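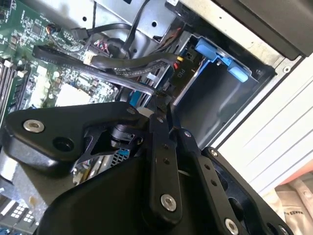
Handout 9: Cable handling inside a desktop case

Workshop build course, Brunidgate shared workshop
Notes by Godelieve Verschueren, with corrections by Eimear Ó Dálaigh

1. Scope

This session covers the approach and grasp phases for connectors in an open PC case. Mounting the gripper and calibrating the wrist camera were covered in earlier handouts and are assumed to be done. Removal of the motherboard is outside the course.

The course arm is the Drisilden build. Participants working on their own arm at home should substitute their own joint limits and tool length throughout.

2. Why a PC case

A desktop case combines rigid parts in known places with cables whose position differs on every unit. The chassis, the board and the drive bay can be treated as fixed once the case is clamped. The cables cannot. A planner that treats the whole interior as one static model will drive a finger into a cable sooner or later, usually on the way out.

For the exercises, the interior is divided into two classes:

Fixed: chassis panel, case edge, motherboard, memory slots, drive bay.
Movable: ribbed and flat cables, power leads, small wire pairs, anything with a tab on it.

Fixed items go into the collision model. Movable items go into a separate keep-clear list, which is redrawn by hand each time the case is changed.

3. Preparation

3.1 Unplug the mains lead at the wall and at the case. Press the power button once with the lead out. Wait 60 seconds.

3.2 Open the case and clamp it to the bench. Do not rely on the weight of the case.

3.3 Ground the chassis. The finger plates are conductive where the finish has worn at the edges, so the tool flange is grounded to the same point.

3.4 Check every hex-socket screw on the gripper with a key. A screw dropped onto a motherboard costs more time than the check does.

3.5 Home the arm with the gripper outside the case. Never home it inside.

4. Camera view and tilt

The wrist camera turns with the wrist. In a steep approach, the board and memory slots run diagonally across the image, and "up" in the image has no fixed relation to "up" in the case. Jog commands must be given in the tool frame or the base frame, and the operator must say aloud which one is active before each move. Most collisions in the August session came from a jog entered in the wrong frame.

The gripper also hides a large part of what lies beneath it. In the view at the head of this handout it takes up the lower half. Whatever is under the linkage has to be known from an earlier pose. Take one reference image with the gripper raised, save it with the joint values, and keep it open next to the live view.

5. Landmarks

Choose landmarks that differ from their surroundings in color and do not move. The light-blue caddy latch on the drive bay is suitable. The white retention clips on the memory slots are suitable if both are visible. The blue tab among the cables is easy to find but belongs to the movable class and must not be used for registration. Printed text such as the P10 label on the black power connector identifies the part. It does not fix a position, as the connector may sit at an angle.

6. Approach

6.1 Raise the tool clear of the case edge. The edge is the first thing the outer finger plate will hit, because the plate extends well past the pivot.

6.2 Close the fingers to the narrowest opening that still admits the connector. Open them only after the tips have passed the cables.

6.3 Descend along the tool axis. No lateral motion below the level of the case edge until the tips have stopped.

6.4 Set the grip force limit before contact. The Emport controller accepts values from 0 to 3,000 in its own units. The course value is 494, which holds a plug body without marking it on our test pieces. Do not raise it to compensate for poor alignment.

6.5 Grip the plug body. Pulling on wires is a failed attempt even if the plug comes free.

7. Retreat

Retreat is the reverse of the approach, with one extra stop. Once the tips are above the cables, hold and check that nothing is caught on the linkage bars. A looped cable can hook behind a bar without showing any load on the wrist.

8. Exercises

8.1 Mark up a reference image of your own case with the two classes from section 2.

8.2 Run the approach three times on one power connector with the fingers closed and no contact. Log the joint values at the stop.

8.3 Repeat with the Fitzgerald soft tips fitted. Correct the tool length first.

Bring the logs to the next session in plain text, one file per run.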